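April
By Iida Laitinen

Section 4. Comparing grippers on the small arm

This section covers fitting, setting up and comparing two-finger grippers on the small servo arm. It assumes you have finished Section 3 and that the arm holds its home pose without sagging. If it still sags, go back. Nothing you measure here will mean anything.

We tested the Motus standard jaw and the Ramelus tapered jaw. Both makers' sheets promise a "universal" grasp. We have yet to see one. Treat the claims in the sheets as a starting point and write down what the gripper does on your own bench, with your own objects, at your own speeds.

4.1 Before you start

You need:

- the arm, bolted or clamped at the base
- both grippers, with their own screws (the two sets are different lengths, and the bags are not marked)
- the supply that came with the arm
- an open carton and a few small objects that fit inside it
- masking tape and a pencil
- the log sheet from the back of this guide

CAUTION: Switch off the supply before you plug in or unplug a servo lead. The controller is said to tolerate hot-plugging. Ilari Kuusisto lost a wrist servo believing that.

CAUTION: Keep fingers out of the jaws while the arm is powered. The servos are small, but the tips are pointed and the arm does not know you are there.

4.2 Fitting the gripper

1. Send the arm to home, then switch off.

2. Remove the horn screws at the wrist. Keep them in a dish. They roll.

3. Set the gripper servo to its center position before you press the horn on. If you skip this you will find out later, when the jaws close halfway and stall.

4. Press the horn on by hand. Do not tap it with a tool.

5. Put the screws back and tighten until snug. The Motus sheet says to use thread lock. We tried it with and without and saw no difference over a day of running, which is a short test, so make up your own mind.

6. Route the leads over the top of the arm with enough slack for the wrist to turn both ways. A tight lead pulls the gripper off line and you will blame the gripper for it.

NOTE: Tape the slack down only at the upper link. Tape at the wrist peels and ends up in the jaws.

4.3 Centering and limits

1. Switch on. The arm should stay where it is. If it jumps, switch off and check the servo numbering first.

2. Open the controller page and move the gripper slider slowly to fully open. Stop when the sound changes. Back off a little and save that as the open limit.

3. Close the jaws with nothing between them. Stop when the tips meet. Save that as the closed limit.

4. Repeat the closing move 5 times and watch the tips. They should meet in the same place. If they cross, the horn is on one tooth out.

5. Set the gripper speed to 50 on the controller scale. The default is 400. It makes a good demonstration video and a poor measurement.

NOTE: The Cilteo controller shows a "grip force" figure. It is worked out from motor current and changes as the servo warms up. Do not compare two grippers by this figure, whatever the sales page says. Use it only to spot a stall.

4.4 Laying out the bench

1. Place the arm so the base cable runs away from the working side. Check that the full reach of the arm clears any wall behind it, at slow speed, before you trust it.

2. Put the carton on the working side, within easy reach of the wrist. Mark its corners with pencil.

3. Lay the cable flat. A cable that crosses under the gripper will be picked up sooner or later.

4. Choose your objects. Include something with square sides and something rounded. Makers like to show foam blocks, and foam forgives nearly everything.

5. Look at the lighting. If you use a camera to judge the approach, a glossy tabletop gives bright patches that move as the arm's shadow moves. Ó Ceallaigh's vision add-on took one of these patches for an object on our bench and would not be talked out of it. A sheet of matte paper cures most of it.

4.5 Approach test

The approach test comes before any lifting. It shows how close the tips can get to the table beside an obstacle, and whether the wrist holds its angle when it gets there. Plenty of grippers that look fine in open space turn out to be too wide, too long or too blunt next to the side of a carton.

1. Move the arm to a point well above the table, to one side of the carton.

2. Angle the forearm down and lower the gripper in small steps. Use the step button. The slider is too coarse near the surface.

3. Stop when the tips are just clear of the tabletop, beside the carton. Do not let them rest on it. A servo pushing against a table heats up quickly and the reading drifts.

4. Check the pose from the side, with your eyes at table height. Compare it with the two pictures. Both have the gripper angled down and its tips low, next to the open blue and white box.

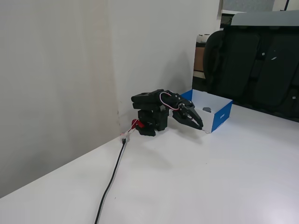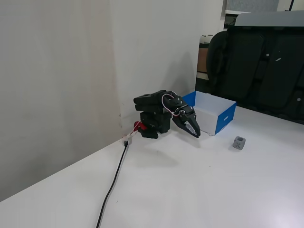
5. Hold the pose for one minute and look again. If the tips have dropped, write down that they dropped. Do not correct it and carry on, as we did the first time, because the correction hides exactly what you are trying to compare.

6. Raise the arm, return to home, and repeat from step 1. Do this 5 times for each gripper, with the carton back on its pencil marks every time.

4.6 Pick and place test

1. Put the square-sided object on the table in front of the carton. Mark its position.

2. Open the jaws, approach as in 4.5, and close at the speed you set earlier.

3. Lift clear of the carton wall. Pause. Count a slip as a failure even if the object stays in the jaws.

4. Lower into the carton and release. An object that clings to one jaw and falls late is a partial result. Log it as such.

5. Repeat with the rounded object. Expect worse numbers.

6. Change the gripper and start over at 4.2. Do not reuse the old limits.

CAUTION: If the jaws catch the carton wall, press stop before reaching in. Pulling the carton away by hand can strip the wrist gear.

4.7 Reading the results

Compare failures before you compare successes. A gripper that fails the same way each time can be adjusted. One that fails differently each time usually has play in the jaws, and no setting will take that out.

In our runs the tapered Ramelus jaw got closer to the carton, and the Motus jaw held square objects better. Neither matched its sheet. The difference between them was smaller than the difference between a fresh horn screw and a loose one, so check the screws before you write a verdict.

If someone shows you a success rate with no object list and no speed setting beside it, ask for both. If they can't give them, leave the figure out of your log.

4.8 Common faults

Tips cross when closing: horn one tooth out. Repeat 4.2 from step 3.

Jaws buzz when closed: closed limit set too tight. Back it off slightly and save.

Gripper drifts to one side at the low pose: lead too short at the wrist, or base not clamped. Try the base first.

Arm jumps at power-on: servo numbers swapped. See Section 2.

Controller reports an object when the jaws are empty: the current threshold is too low. The automatic setting is no help with this. Set it by hand with the arm warm.

Go on to Section 5 for long-run tests.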